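Planificar con menos certezas

Elmarie Oosthuizen
31 de agosto de 2024

En Onance se ha instalado la costumbre de evaluar los planificadores de agarre sobre mesas despejadas. Esta columna sostiene que dicha práctica debe abandonarse. De los 3000 episodios que el equipo de Niltmont empleó en su última revisión, solo 511 procedían de viviendas, y fue en ellos donde el módulo de percepción Bai concentró sus errores.

Un dormitorio plantea exigencias que el banco de pruebas no recoge. La papelera queda en un pasillo estrecho, entre la ropa colgada y la cama; el suelo brillante devuelve reflejos y un cable fino lo recorre. Un planificador que trate el suelo como plano uniforme y la ropa como obstáculo rígido parte de un modelo equivocado.
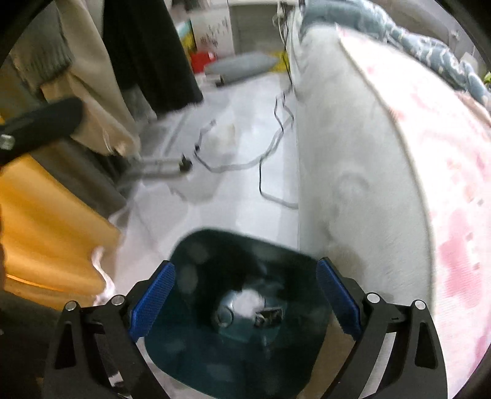 Lo que corresponde exigir

Procede que todo informe separe los resultados domésticos de los de laboratorio y que el planificador reciba la incertidumbre de la percepción, en lugar de una máscara binaria. El grupo de Surkville ya trabaja así desde junio. El coste de cálculo aumenta, y conviene asumirlo antes de ampliar de nuevo el conjunto de datos.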